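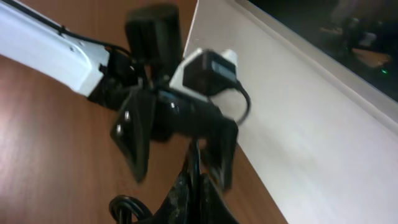

Can a robot do the household chores yet? A few of them, slowly, and with a person close by to step in.

Home Products Newsroom Careers Contact

Hela publishes first results from its chore trials

Hela, a maker of control software for two-armed robots, today released the first results from its chore trials, a program that tests whether machines can handle ordinary jobs in homes and small shops. The company ran the work with Clolard, which operates a group of laundry and alterations shops, and with the housing company Stistelholm.

The program covers 28 chores. They were chosen from lists kept by Clolard shop staff and by residents in Stistelholm apartments, and include folding hand towels, wiping a counter, pairing socks, sorting cutlery into a tray and putting lids on food containers. Each chore was tried with the same software and the same pair of arms, on a table set up to the same height.

Of the 28, the robots finished 20 at least once without help. Only five met the standard Hela set for everyday use, meaning that a person could leave the room and come back to a finished job. Those five are folding hand towels, wiping a flat surface, stacking plastic containers, sorting cutlery and placing folded items in a bin.

The results cover over 2000 attempts. Most failures came from soft or tangled items. Socks turned inside out, fitted sheets and drawstring bags were the hardest, and no robot in the program has yet folded a fitted sheet. Lids were a mixed case: the arms could press on a snap lid but often started a screw lid at the wrong angle.

Speed is also a limit. A Clolard employee folds a stack of hand towels several times faster than the robots do. The company says it does not plan to change staffing in its shops on the basis of these results, and will keep using the robots for towel folding after closing time, when speed matters less.

Work that needs two arms close together took up much of the development time – one arm has to hold a cloth steady while the other moves across it, and each has to keep clear of the other's cables and grippers. Hela has rewritten the part of its software that plans these shared movements. The new version is called Hettiarachchi and will go to current customers in March at no extra charge.

The next round of trials repeats the chores that fell short and moves part of the testing into occupied Stistelholm apartments, where tables, lighting and clutter differ from one home to the next. Residents who take part can stop a trial at any time. Hela is not taking orders for a home product and has not set a date for one.

A full table of results, including the failed attempts for each chore, is available on request from the Hela press office. Requests received before 5 p.m. are answered the same working day.

About Hela

Hela develops control software for robots that work with two arms at a table or bench. Its customers are laundries, packing rooms and repair shops.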